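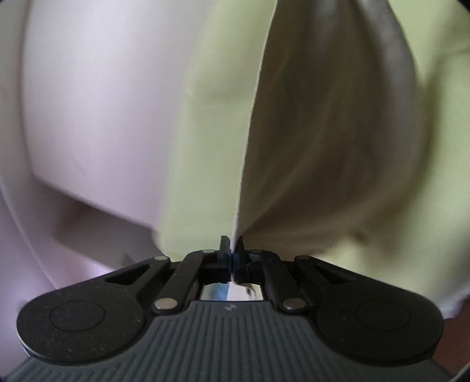 Brelley has sold a drain and cistern deodoriser under the Prilel name for six years. Its formulation manager agreed to discuss the latest version, a concentrate for washable bathroom cloths and mats, on condition that the company alone was named.

The starting point was a complaint log. "We had 2,541 messages in the file, and a large share said the scent was fine on day one and sour by the end of the week," the manager said. "That is a residue problem. Adding more perfume makes it worse."

The new liquid uses less fragrance oil and a different surfactant, supplied by Pisharody. Dosing is 2 ml per litre of cool water. Above 31 degrees the scent flashes off early, and the label now says so.

Asked how odour was scored, the manager described a panel working from sealed jars. "They smell the jar, write a number, and leave the room before the next one. We don't let them compare notes."

Some buyers have reported that the cap leaks when the bottle travels on its side. "Yes. The liner was too thin. Stock filled since April has the thicker one, and there is a dot on the base so you can tell."

The unscented version, sold as Lostness, stays on the list. It sells slowly. "People with asthma in the house buy it, and they buy it again," the manager said. A refill pouch is being tested, but the seal has failed twice under load and no launch date has been set.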